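Irja Hakala
Wed 26 June

I have now used the Minlow finger kit from Tristo for three weeks, and some of you asked me if it is worth the money. I will try to answer in a short thread. It became less short than I planned.

First, what you get. Minlow is a pair of narrow fingers for a two-finger gripper, a bracket for a small wrist camera, and a program module called Hindomness (I don't know who chose this name). The module has ready motions for one job: picking up a processor by its edges and putting it into an open socket, or taking it out again.

The price is 165 euros a month as a rental with support, or you can buy the fingers alone and write the motions yourself. I took the rental. I have written such motions before and I do not want to do it again for every new chip size.

Our work is to refurbish old workstations. We swap processors and test boards, and a person who does this all day gets tired in the eyes. A bent contact in the socket means the board is lost. This is the only reason I looked at this kit at all.

Installation went well. The fingers went on with the screws from the box, and the camera bracket fits only one way, which I like. The printed guide is clear, but the order of the calibration pages is strange. Read page six before page four.

Calibration took me a full morning. You teach the corner of the socket, the angle of the board and the height where the gripper opens. If the case moves on the table you must teach the corner again. I solved it with two stops on the table, and I think Tristo should put such stops in the box.

Some pictures from the bench, three through the wrist camera and one from outside.
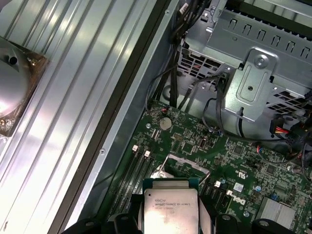

A Xeon E5-1630 v3 in the fingers. 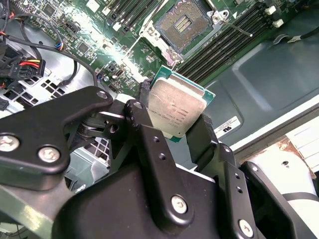
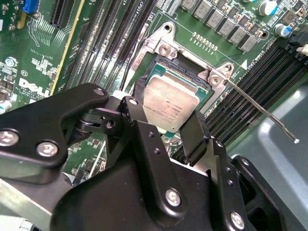 Chip in the socket, lever still out to the side.
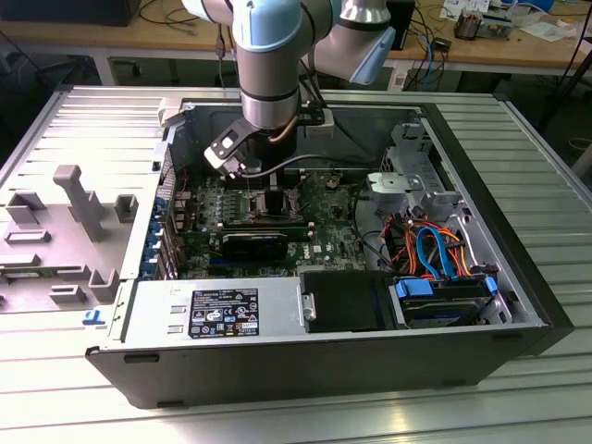
Now the results. I made a list of 200 placements with scrap boards and scrap chips, so please do not worry about the hardware. In 49 of them the module stopped and asked me to confirm the position before it let go. This is more than I hoped for, but I prefer a stop to a wrong guess.

Most of the stops came when there was strong light on the metal lid of the chip. The camera then loses the edge. I turned one lamp toward the wall and the number went down a lot. Support told me the same thing two days later, so at least we agree.

The grip itself is good. It holds on the two sides and the force can be set in small steps. I started too high, because I was afraid to drop something. The value in the guide is enough, believe it.

What I don't like: the module does not touch the lever and the frame of the socket. You open and close them by hand, or you write your own motion for that. The product page says "complete processor exchange" and for me this is not correct. I wrote to them about it. They answered politely that the text will be changed.

Also, cables. The module doesn't know about them. If a cable hangs over the board, the wrist will go where it was told to go. Tie them back first, every time. I forgot it once and pulled a power plug halfway out.

Support is by e-mail only, in English or Finnish. Normally I had an answer on the same day. The local reseller, Räsänen, has spare fingers on the shelf, and this mattered for me – I scratched one pair in the first week.

Would I recommend it? If you do the same two or three board types again and again, yes. If every machine on your table is different, you will spend your time on teaching corners, and your own hands are faster.

I keep the rental until February and then I look at the hours again. Somebody asked about smaller sockets: I have not tried them yet, but the fingers should be narrow enough. I will add to this thread when I have done it.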